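RUVGATE WORKSHOP NEWS, December

Spare parts: the big sort, part one

Quick one this month, I'm writing it between deliveries.

Most of you know the state of the parts shelves by now. Drawers that don't shut, coffee tins with no lid, a box marked MISC inside a bigger box marked MISC. The stock sheet says 862 loose items. I'd believe more. We said in the fall we'd get through it before the end of the year, and we've made a start. Not finished. A start.

The long table is where it's happening. Brown paper over the top, blue tape on the paper to make squares, blue plastic bins on the squares. Small things come out of the drawers and into a bin, and the bin stays put till somebody has decided what everything in it is. Simple enough. Took two tries to get the tape right, and the paper has already got creases in it, so go easy leaning on the front edge. It hangs over and it will tear.

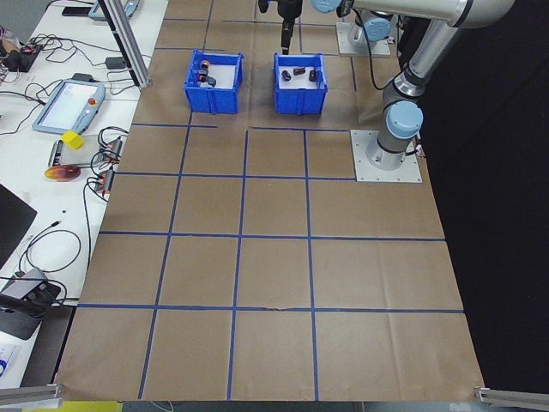

How the squares work

Squares toward the front are for laying out. Bins live toward the back. If you've got a part in your hand and don't know what it is, it goes in a square by itself with a scrap of paper next to it saying where you found it. Drawer number, shelf, tin, whatever. "By the kettle" is fine. "Found" is not fine, three of those already.

Please don't lift the tape. I know it looks like it could be straighter. It could. There's one spot where the line across has a small tear in it, leave that too, I'll patch it when the next roll turns up. The order went in to Sandhu and I was told a week, so call it two.

Some of you asked whether the bins need to line up exactly with the tape. No. Close is good. What does matter is a gap between them, because last time we pushed everything up tight and things hopped over the wall into the neighbors. Leave paper showing.

White bottoms in the bins are a great help by the way. Black part on a black shelf, you can lose it for a year. Black part on white, there it is. If the inside of a bin gets grubby wipe it, dry cloth only.

Black cylinders, again

We seem to own a lot of these. Short, round, dark, roll off anything. They were spread over at least four drawers and one was in the first aid box. For now they get a bin to themselves and don't mix them with the buttons and connectors, even if the other bin has more room.

If it's got markings, turn it so the markings face up. If the markings have rubbed off, don't guess. I'd rather have a pile of don't-knows than one wrong value going back on the shelf with a nice neat label. We had that happen with the Alero order and it cost us most of an afternoon plus a very awkward phone call.

Stand them up or lay them down, makes no difference to me. They'll fall over anyway.

The mixed bin

This is the fun one. Red mushroom-head button, selector switch, terminal connector in green and white, an orange and gray switch block, and assorted little bits I'd need my other glasses for. All control panel stuff, or mostly. Somebody scooped it out of old panels years back and into a tin, and there it stayed. 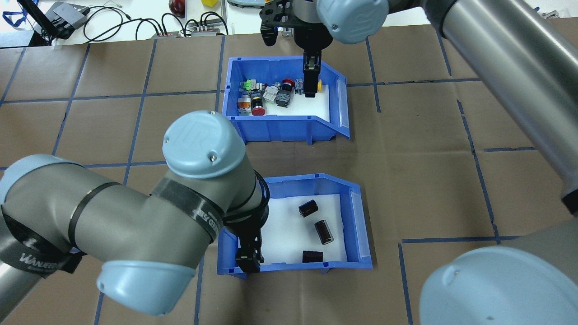 WHAT GOES WHERE

Push buttons and caps: keep the cap with its body if you find both. Loose caps on their own are still worth keeping, they're what everyone breaks first. Red with red.

Selector switches: turn it through its positions once before you put it down. Gritty or stuck, set it to one side.

Terminal connectors: screws in, please. If a screw is missing put a dot of tape on it. Don't steal a screw from the next one along, that just moves the problem.

Contact and switch blocks: check the little clip at the back. Broken clip means scrap, sorry, I know it hurts.

Tiny things: the yellow, the blue, anything smaller than a thumbnail. Leave till last and do them in one go with good light. Morning is best on that side of the room.

Don't know: a square on the paper, a note, walk away.

There's a clear slot on the side of each bin for a label. Use it! Pencil on card, slide it in. No stickers on the plastic, the old ones took me an hour to scrape off and you can still feel the glue.

Where we're up to

As of this morning 37 drawers looked through, which sounds great till you see the ones left. Of the stuff so far I'd say most is usable, a fair bit is duplicates and a small amount is rubbish. The duplicates are going in the swap box. Altance have already asked for first look at the buttons and I said yes, they were good to us with the shelving.

Plan from here is 30 minutes at the start of each open evening, straight after sign-in, then stop. Longer than that and people start putting things in the wrong bin, me included. Three people at the table at once is plenty. If it's full, there are drawers to wipe out and labels to cut and they're just as much use.

Things we could do with:

more of the same blue bins, any size as long as the walls match and they sit side by side
card for labels, cereal box thickness
a decent magnifier, the one on the hook is scratched to bits
small zip bags
anyone with a tone for checking continuity, ours has gone flat and I can't find teh right battery

Bring them to an open evening or leave them on the shelf inside the door. Not on the table please, the front squares need to stay clear for laying out and a bag of shopping was on there for two days last month. It had a lettuce in it.
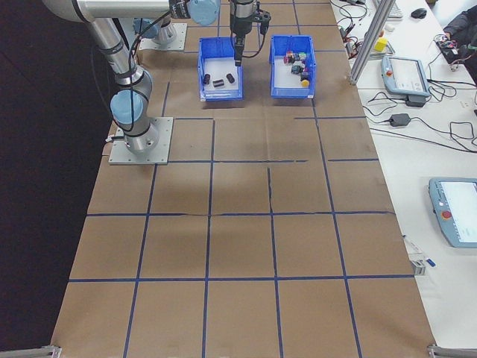 The long table, front squares clear for laying out, bins up at the back.

Still to come: fuses, cable ends, the drawer that rattles. Also the question of what we do with the MISC boxes once they're empty. I vote we burn the lids, others want to keep them for cables. Notes in the book by the door if you've got an opinion, I'll put the results in next time along with the new drawer list, assuming it's typed up.

Table's open from 6 pm as usual. Bring reading glasses.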